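Speaker notes: Winter heating and older buildings
Varnow Municipal Housing Office
Presenter: Zdeňka Procházka

Slide 1. Welcome the audience and thank the Vovstead branch for the use of the hall. State the purpose: to report on the December survey of 327 rental units and to present the revised heating guidance.

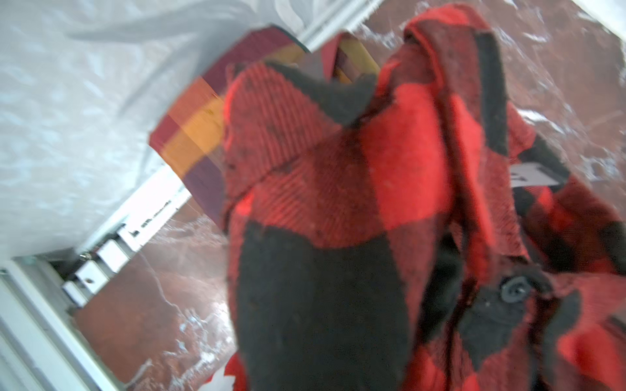
Slide 2. Tenants reported cold bedrooms more often than any other problem. Pause for the chart. Note that 23 units had no working thermostat and that these have been referred for repair.

Slide 3. Landlords are asked to inspect radiators and window seals before the heating season begins. Stone surfaces deserve a word at this point. Polished marble, such as the reddish-brown kind with pale veins shown on the slide, draws heat from the hand quickly and feels colder than wood in the same room. Inspectors should record air temperature and disregard touch. 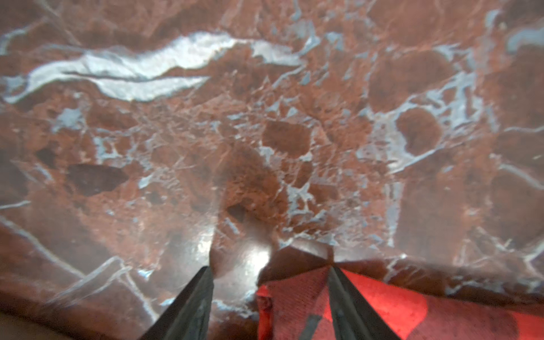
Slide 4. The application period for repair grants opens at 9 a.m. on the first working day of the month. Refer owners to the Šindelář desk for forms. Take questions.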